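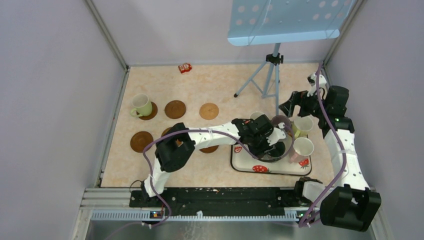

Chapter 10
Looking after a two-arm tabletop cell

Before you start

You will need: the hex keys from the drawer, a soft brush, a lint-free cloth, cable ties (the reusable sort), the log book. Read Chapter 2 again if you've forgotten how to power down. Plenty of people have.

This chapter covers one cell, start to finish. Two small arms on a shared rail, low walls, a mottled floor panel, and a job any café trainee could do — mugs, coasters, a tray. We call it the Munby cell after the room it lives in. Your own cell will differ but the faults won't, much.

10.1 Why the dull job matters

Moving mugs is light work. No heat, no swarf, no coolant. So it gets neglected. Sérgio Cunha ran the cell for a whole July without once checking the rail screws, and by the end of it the left arm was reaching short on every pick. He blamed the software. Spent an afternoon on it. It was the base.

Rule one then. Mechanical first, wiring second, software last.

10.2 The rail

Both arms bolt to the same black rail along the front edge. Anything that moves one base can upset the other, so check both even when only one is playing up.

Power off. Hand on the lower link, close to the base, and rock it gently. Feel for a knock. A knock is a loose screw or a worn joint, and you find out which by watching the base while somebody else rocks. Base moves — screws. Base still, link moves — joint. Tighten screws a little at a time, working across from side to side. Don't finish one and then start the next.

Write down which screws you touched. Left arm L, right arm R, numbered from the wall inwards. 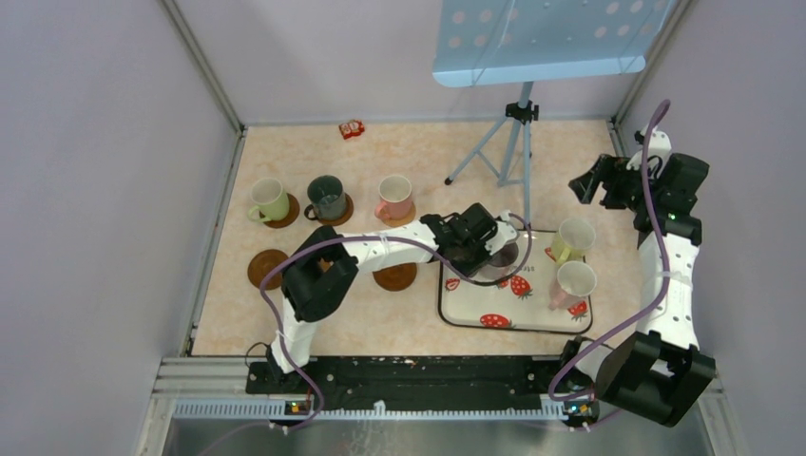 Then the cables. Each arm carries a purple cable along its length and it needs slack at every joint. Too tight and it tugs on the connector each time the arm stretches out. Too loose and it catches on the other arm, or on a mug handle. Move the arm by hand through its full reach, power still off, and watch the loop. If it goes straight at any point, re-tie it.

Ermelinda Loureiro's test: park the arm at full stretch, push a finger under the cable at the elbow. Should go in easily. If it doesnt, start again from the base end.

Look at the connectors while you're there. Push each one home with a thumb. Half-seated plugs cause most of the dropouts in our log, 14 entries last time Eduardo Teixeira went through it, and all of them had been written up first as "arm froze, no idea".

10.3 Indicator lights

Small boards near the bases, one per arm. Learn what yours look like on a good day. Note the colours in the log before the first run, and again at the end. A change is worth a look even if the arm seems fine.

10.4 Gripper fingers

The bit that wears quickest. Glazed mugs are slippery and the fingers have to squeeze, so the inner faces scuff. A few scuffs, fine. A shiny patch is not, it will let a handle slide.

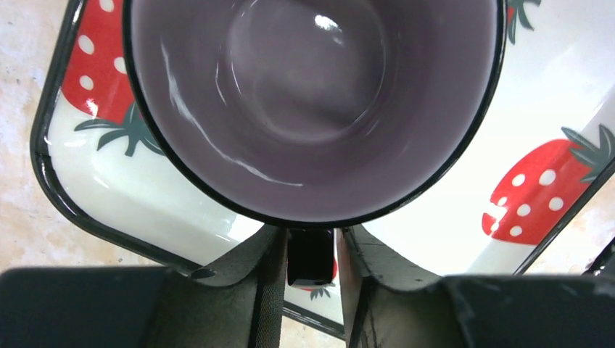

Clean with the dry cloth first, then the brush along the ridges. No solvent. Benmoussa (the second cell, see Chapter 11) lost a pair of fingers to solvent and the replacements took ages to come. Close the jaws slowly on a strip of paper and pull. Same drag at both ends of the jaw? Good. If the paper swings round, the fingers arent parallel and want re-seating.

If there's a wrist camera, wipe the lens last, with a clean bit of cloth. Not the bit you just used on the fingers.

10.5 Back to work

Power up one arm at a time, left then right. Run the slow routine with one mug on the tray before you try a full set. Stay by the switch. Log the time, sign it, and hang the hex keys back up where you found them.

Now turn to the fault table in 10.6 and have your cell's log open next to it.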